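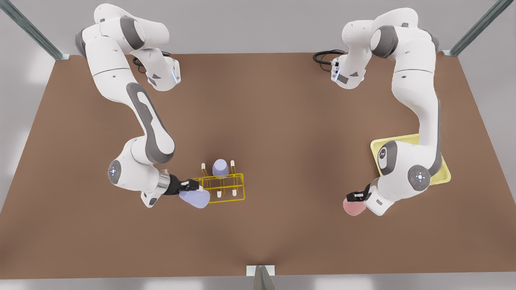

Akolgo told me before I had my coat off that I should lower my expectations, and that everybody did by the second cup of tea.

Kekeli Akolgo shares a workshop with three furniture makers and a man who restores accordions. The building is called Trillau, after a word on an old sign that no one has been able to explain. For the past year or so, the back corner has belonged to a pair of robot arms, and for most of that year the robot arms have been learning to put away the dishes. Sort of. The dishes are pastel lumps, and much of the putting away happens on a computer.

"I do the simulated table first," Akolgo says. "Same arms, same grippers, brown table. If I break something in there, I press a key and it's fixed. Out here, if I break something, I have to write an email."

The emails go to Visser, the secondhand dealer who sold Akolgo both arms and who replies, by all accounts, in one-line messages with no greeting. The first came in April: "Did you check the cable." Akolgo had not checked the cable.

The project has a name, Dronari, which Akolgo admits sounds like a pasta. The task is simple enough to describe to a child, and a child could finish it before you got to the end of the description. There is a yellow wire rack with white pegs. There is a shallow yellow tray. There are rounded things in lavender and pink, and they need to be picked up by one gripper or the other and put where they go. Lavender goes to the rack. Pink goes to the tray.

"People ask me why I didn't give it real plates," Akolgo says. "I did give it real plates. I started with 33 of them from a thrift store. I'm not going to tell you how many I have now."

I ask anyway.

"Enough for a small dinner."

The trouble with rounded objects, I learn over the next hour, is that they don't want to be held. A parallel gripper has two flat opinions about the world, and an egg shape agrees with neither. Close the fingers a little too high and the thing squirts out the bottom. Close them too low and it tips over on its side, which is fine until you try to stand it up in a rack. Akolgo's fix was to stop trying to be clever. The arm now takes hold of the object however it can and sorts out the angle on the way over, turning the wrist during the trip.

"I spent weeks trying to get the perfect grab. Then I watched myself unload the dishwasher. It's disgraceful. I pick things up by whatever part is nearest."

Two arms make it worse. Either one can reach the middle of the table, so either one can hit the other there. In the early versions they would both go for the same piece, meet over the center and lock up like two people in a hallway. Akolgo tried letting them negotiate. Now there is a line down the table, invisible and strictly enforced, and one arm waits while the other crosses it.

"So it's slower," I say.

"It's so much slower. My mother watched it on a video call. She said, 'Is it thinking, or is it off?'"

The numbers live in a notebook, in pencil. The first full run of the simulation was 300 attempts, of which 207 ended with everything in its place. Akolgo was delighted and told the whole shop. Then came the second run, with the starting positions scrambled a bit more, and the whole shop was not told. The count of attempts now stands at 662, and the results from the last stretch have a page to themselves, with a paper clip holding it shut.

The software that handles the planning is a homemade pile of scripts called Cultitden. It began as a program for watering seedlings, and parts of it still believe that is what it does. When an arm gives up on a grasp, the log reports that the soil is dry.

"I could change the message," Akolgo says. "I've had time. I think I'd miss it."

What happens on the real bench is a different matter, and the reason the furniture makers have put tape on the floor. In simulation, the cables coiled behind each base sit there and look nice. In the workshop they snag, they droop, and on one occasion they took a mug along. The friction is off, too. Pieces that stay put on the screen go for a wander on a real tabletop, especially after someone has run the planer next door and dusted everything with maple.

I ask what would count as finished. Akolgo thinks about it for a while, then gets up to put the kettle back on.

"One evening where I eat, get up, go to bed, and the rack is full in the morning. I don't care if it takes all night. I don't even care if it's loud." The kettle clicks. "The accordion guy might."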